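Practicing your first pickups with a pair of hand grippers

By the time you reach this step, both grippers should be wired, zeroed and squeezing evenly, and I know you're itching to try them on something! Please start with fruit. It's cheap, it comes in all sorts of sizes, and a bruise tells you plainly when you've pinched too hard.
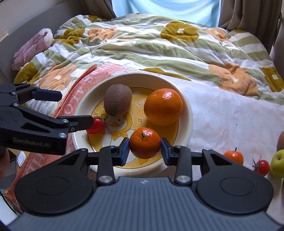

Written by Yupin Prasertsri for the Nalloseo workshop pages, April

Come at a mandarin from both sides, with the blue pads flat against the peel, and squeeze slowly until it lifts off the plate. Hold it low for a count of four, then set it back down. Cherry tomatoes come next (go easy, they split), and after that the kiwi, whose fuzz gives you a lovely grip. I did 81 lifts my first evening and my wrists knew it, so do take breaks.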